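4. Setting up the clinic fridge and logger

Read this before any vaccine goes in. The fridge needs a full day running empty first, so start early. If your session is in June you want this done well before the end of the month before.

Applies to the Stekton upright fridge with the Avora temperature logger. If you have the older Tenia logger, the menus are different, see section 7.

4.1 Placing the fridge

1. Pick a spot out of direct sun and away from radiators. Not in the waiting area.
2. Leave a gap behind for air. A hand's width is fine.
3. Level it. Turn the front feet until the door swings shut by itself from half open.
4. Plug straight into the wall. No extension leads, no adaptors, no timer sockets.
5. Put the DO NOT SWITCH OFF label over the socket. Spare labels are in the document wallet.

Caution: if the fridge has been laid on its side in the van, stand it upright and wait overnight before you switch on.

Note: the lock is not fitted at the factory on all units. Check the bag taped inside the door. Two keys, one goes to the lead nurse and one stays in the key safe.

4.2 Fixing the logger

1. Take the probe out of its sleeve. Don't bend the cable sharply, it goes at the neck and then you get nonsense readings.
2. Feed the cable in on the hinge side, low down, where the seal is softest.
3. Stand the probe in the plastic holder on the middle shelf, in the centre. Not touching the back wall. Not in the door.
4. Stick the display on the outside at eye level.
5. Press and hold SET until the screen blinks, let go, and key in site number and date. Date goes day first, so 3rd May is 0305. Get this wrong and the whole download is filed under the wrong month, which took Gun-woo Myung most of an afternoon to sort out last year.
6. Set low alarm to 2 and high alarm to 8. Press SET again to save.

If the display shows two dashes the probe isn't pushed home. Pull it out, push it back in till it clicks.

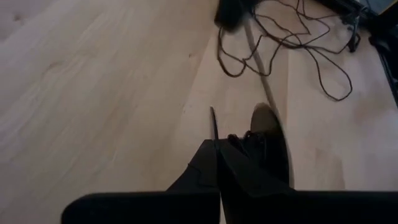

4.3 First run

1. Switch on with the shelves in and nothing on them.
2. Close the door and leave it. The alarm will sound while it comes down to temperature – press MUTE, don't change the limits.
3. Read the display after an hour, again at the end of the day and then first thing next morning. Write all three on the card.
4. If the morning reading is between 2 and 8 and the max/min are too, press RESET and carry on to 4.4.
5. If not, turn the dial one notch and give it another full day. One notch only.

Caution: don't load "just a few" to see how it copes. Stock that goes outside the range has to be quarantined and reported, even if it was only a short while.

4.4 Loading

1. Check the delivery note against the boxes before you sign. Batch number, expiry, quantity.
2. Keep vaccines in their original packs. Light gets at some of them.
3. Shortest expiry at the front.
4. Leave space between the stacks. The full size fridge takes 700 packs on paper but we stop at 630, air has to move.
5. Nothing on the floor of the cabinet and nothing in the door shelves. No food, no milk, no samples.
6. Shut the door, wait until the display settles, write the reading and the time on the card with your intials.

Note: the transfer boxes from Dervishi hold 40 packs each. Cool packs must be conditioned before use – leave them out until you can hear water moving when shaken. Straight from the freezer they will freeze the outer row.

4.5 Daily checks

- Morning and close of clinic: current, max, min. Then RESET.
- Any reading out of range: don't throw anything away, don't use anything. Label it, keep it cold, phone Su-bin Choo or whoever is covering the desk.
- Power cut: keep the door shut. Note time off and time back on.
- Door left open: same as above, write down how long if you know it.

Download the logger once a week, and send the file the same day. Seon-mi Ko checks them against the cards and will will ring you if the two don't match. Cards are kept with the site folder, not in the fridge.

Batteries: change both together. The logger keeps its memory for a few minutes only so have the new ones ready in your hand.

Related items
Section 5: Packing transfer boxes for outreach sessions
Section 6: What to do after a cold chain break
Section 7: Tenia logger, menus and alarm codes
Daily fridge card (print version)
Stock return form
Contacts for the vaccine desk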